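Landeo Announces Tides of Taltport, a Trading Board Game for Two to Four Players

June 7, 2018

Landeo today announced Tides of Taltport, a board game of shipping and barter for two to four players, to be released in October. It is the second title from designer Lindiwe Lekota, following the card game Kakia.

Players take the part of rival merchant families in the harbor town of Taltport. Each round, they load cargo, bid for berths and send ships up the Sumampouw River, where prices change with the water level. The first family to earn 100 crowns and return a ship to harbor wins the game. The box contains 16 ships, a folding river board, cargo tokens and a deck of weather cards.

"The river sets the pace of the game," said Lekota. "A player who waits for high water may reach the upper markets with a full hold and find the best buyers gone."

The first printing will be limited to 1600 copies. Of these, 1370 have been set aside for retail stores, and the remainder will be sold directly by Landeo.

"We are pleased to bring this game to families and regular players alike," said Vusumuzi Mabaso, publisher at Landeo. Stores may place orders through their usual distributor. 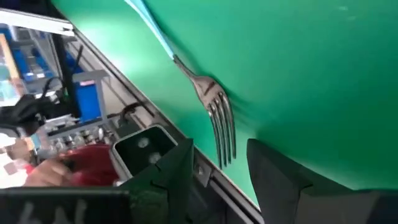 Page last changed: October 2018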